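Recording a two-hand task at home: guide for new members of the Filwood robotics club

This guide is for students who join the Clarkik project after December. In Clarkik we collect short videos of everyday work done with two hands, and later we use them to train the arm in our club room. Please read all of it once before you begin your first recording.

Step 1. Choose one task and write it in one sentence.
The sentence must say what you move and where you move it. "Put the water bottles on the shelf" is a good sentence. "Clean the kitchen" is too big, and the labeling team cannot divide it later. If you are not sure, send your sentence to Padmavathi D'Souza and wait for her reply.

Step 2. Prepare the place.
Turn on the ceiling light. Close the doors of rooms where other people are sitting. Take away papers with names or addresses on them. You do not need to make the house look nice, and the objects may stay where your family keeps them.

Step 3. Put on the head camera.
The strap should be tight but not painful. Look down at your hands as you do when you cook, and check the preview on the phone. Both hands must be visible when your elbows are bent. If you see only your fingertips, tilt the camera down by 2 clicks and check again.

Step 4. Do the task at normal speed.
Use both hands when the task allows it. Hold each object so that your grip can be seen by the camera, and do not turn your head away before you let go. Dark shelves are permitted in Clarkik, but move a little slower there.

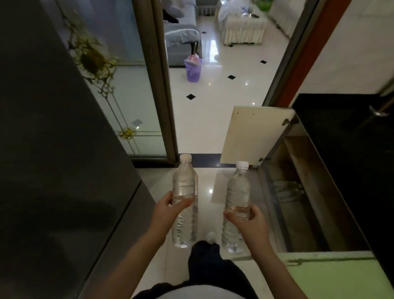
Bottles are in both hands in the first picture, and at the shelf in the second.
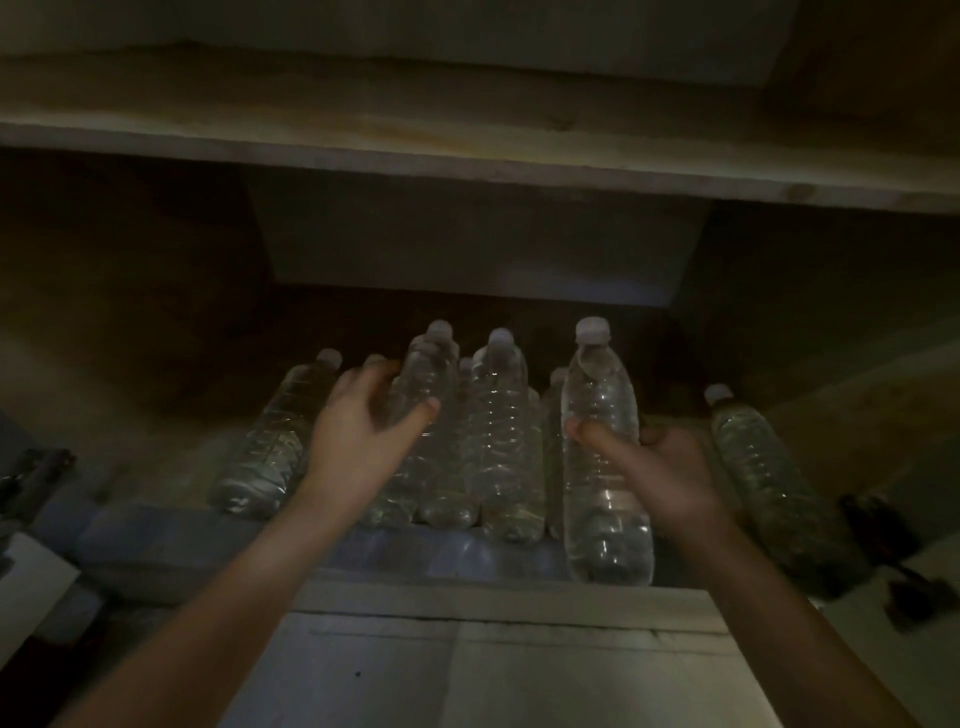 How many clips must one student record?
Each student records 200 clips in a term, and a clip counts only after the labeling team accepts it. Last term our group had 424 accepted clips together, so please do not leave all your work for the last weeks.

Step 5. Check the clip on the same evening.
Play it from beginning to end. Delete it if a face can be seen or if somebody says a private thing. If a hand leaves the view for more than 3 seconds, record the task again.

Step 6. Name the file and upload it.
We use the upload program Drastport. The file name has your initials, the task word and the clip number, with a short line between them. Do not use spaces, because Drastport changes them into other signs and then we cannot find your file. Keep your own copy until the status says "accepted."

The camera sets are kept in the Altıntaş room, in the cabinet beside the printer. Write your name in the notebook when you take one, and charge the battery before you bring it back.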